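How I Clean a Green Tabletop Without Leaving Streaks

I love a big green work surface, but mine shows every smear, so I've had plenty of practice at this! 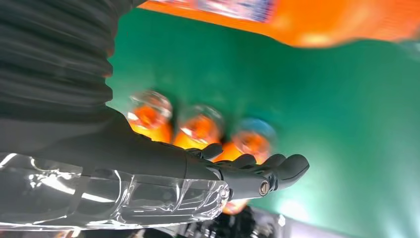
Clear everything off first and brush away the crumbs (a dry paintbrush gets into corners nicely). Then mix 3 drops of dish soap into a bowl of warm water, dip a soft cloth and wring it out hard – it should feel barely damp. Wipe in long strokes from the back toward you, and rinse the cloth when you reach the front.

Go over it again with plain water, then dry it with a clean towel. For glue spots, I lay a damp cloth on top for nearly 4 minutes and lift them with an old plastic card. My friend Annelies uses her thumbnail – I like my nails too much.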